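Triltdale Office Waste Sorting, progress report to the Prumach fund
Prepared by Rigoberto Montoya
2011-10-30

You asked for a plain account of where the bottle work stands before you release the second payment, so I will start with the number I like least. Since March we have logged 1539 plastic bottles from the Triltdale offices. Of those, 1124 came out of a basket meant for bottles. The rest came out of general trash, and the people who put them there had a bottle basket within easy reach.

The original proposal said that clear labeling and an open basket at every work area would fix most of this. I signed that proposal and I no longer believe it. The Holzer floor got the signs in the first week and the Murnia floor got none until summer, and I can't find a difference between them that I would defend in front of you.

The baskets themselves are a mixed result. Mesh lets people see what is already inside, and I think that does more than the signs ever did. A person who sees a bottle in there will usually add a bottle. The same mesh lets any leftover drink run straight through onto whatever is underneath, and we have had complaints. Liners would stop the drips and hide the contents, so we would be paying to lose the one feature that seems to help. 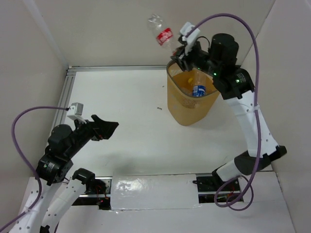 Caps and labels remain unsettled. The hauler's sheet asks for caps off, then says on the back page that caps on are accepted. We have called twice and been given both answers. Until that is cleared up in writing I have told the floors to leave bottles as they are. Loose caps go to the bottom of the basket and get missed when it is tipped out, and no one should be paid to pick them off a carpet. Wrapped labels are the hauler's problem as far as I can tell, whatever color they come in.

Spending to date is $900, nearly all of it baskets and printing. I would not spend more on printing. The 72 signs still in the supply closet can stay there.

For the next period I am asking for the smaller of the two amounts we discussed. It would cover replacement baskets with solid bottoms and mesh sides, on the Holzer floor only, with Murnia left alone for comparison. If the two floors come out even again, I will recommend closing this part of the project. The monthly tally sheets are available if you want to check my addition.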